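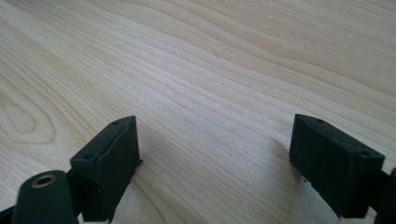 **1/** Retour sur la panne de pince de décembre, parce qu'on m'a demandé trois fois le détail. Symptôme : à la fermeture, les deux doigts ne se rejoignent plus au même endroit. Décalage de 3 mm côté gauche. Les pièces minces partent en rotation au lieu d'être serrées.

**2/** Première hypothèse, la mienne : la calibration. Refaite deux fois sur la cellule Dullen. Le décalage revient après environ 80 cycles. Donc mécanique, et j'ai perdu une matinée.

**3/** Deuxième hypothèse, celle de Senad Papadopoulos : un insert fileté laiton qui tourne dans son logement imprimé. Contrôle à faire bras consigné, air coupé : on marque l'insert et le plastique d'un même trait de feutre, on relance, on regarde le trait.

**4/** Au cycle 100, le trait était cassé. L'insert avait pivoté d'un quart de tour, la vis tournait avec lui, et la biellette prenait du jeu. Le couple de serrage affiché restait correct, ce qui explique l'absence d'alarme côté contrôleur.

**5/** Cause : inserts posés à chaud trop vite, sur un lot imprimé avec trop peu de parois. Sur la pièce fautive j'ai compté 3 périmètres autour du logement. La fiche Akande en demande 6. Le trancheur avait repris le profil par défaut après une mise à jour.

**6/** Côté sécurité, le point qui me gêne davantage que la panne : une pièce a été éjectée dans la zone de chargement. Carter fermé, personne à côté. Mais le défaut « pièce perdue » était configuré en avertissement, donc le bras a continué son trajet à vide, à pleine vitesse.

**7/** Corrections en place à Todthorpe :
- défaut « pièce perdue » passé en arrêt
- profil d'impression verrouillé, numéro de lot gravé sur le doigt
- trait de feutre sur chaque insert, relu à la prise de poste
- test à vide avant remise en production, doigts au-dessus du plan, aucune pièce

**8/** Question reçue : pourquoi ne pas coller les inserts ? Essayé chez Dedex sur une autre pince. La colle tient, mais elle remonte dans le filet et on détruit le doigt au premier démontage. Je préfère une paroi correcte et une pose lente.

**9/** Reste ouvert : je n'ai pas de mesure propre du couple d'arrachement sur les nouveaux doigts. Banc d'essai à monter. Si quelqu'un a des valeurs sur du M3 dans du PETG, je suis preneur - avec la température de pose, sinon c'est inexploitable.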